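Reviews > Automation > Grippers and arms

August, by Lindiwe Sithole

Dalsgaard sells its Jurnitz kit to small packing rooms and farm shops that want an arm to do the weighing out. You get the arm, a two-finger gripper, a sleeve for the wrist cables and a licence for the software. We paid 3000 for the lot, plus 20 for delivery. I have had it running for most of the summer.

Setting up took a morning. The arm bolts down with four bolts and the manual covers that part well. It is much less clear on teaching positions, and I ended up ringing the Dalsgaard office, where Seung-woo Ok talked me through it. He was patient and knew the kit. The page he sent me to afterwards should be in the box.

Our test job was simple – pick up a bag, set it on the shop scale, wait for the reading to settle, move it on. The kit does not come with a scale and does not need a special one. Ours is an ordinary counter model with a ribbed stainless steel pan and a number keypad, and the arm works over the top of it. You do need to set a safe height first. I left ours too low on the first day and the fingers knocked the pan, so the scale had to be zeroed again.

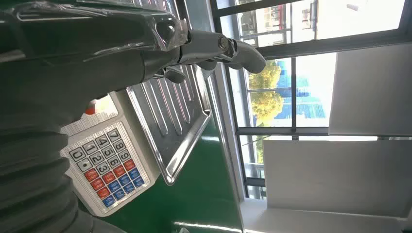
What works

The grip is steady. Bags of rice and dried beans go down flat and the fingers open cleanly. In one long run it handled 2082 bags and dropped two, both of them badly sealed. It is also quiet enough to talk over.

What doesn't

The software loses its saved positions if you unplug the arm without shutting down properly. The sleeve is stiff and pulls a little on wide turns. Spare fingers come only from Laletti, and mine were slow to arrive.

I looked at the Zindville arm as well. It is cheaper, but the gripper is sold separately and the reach is shorter. For weighing and packing I would still buy the Jurnitz – just keep a written note of your positions.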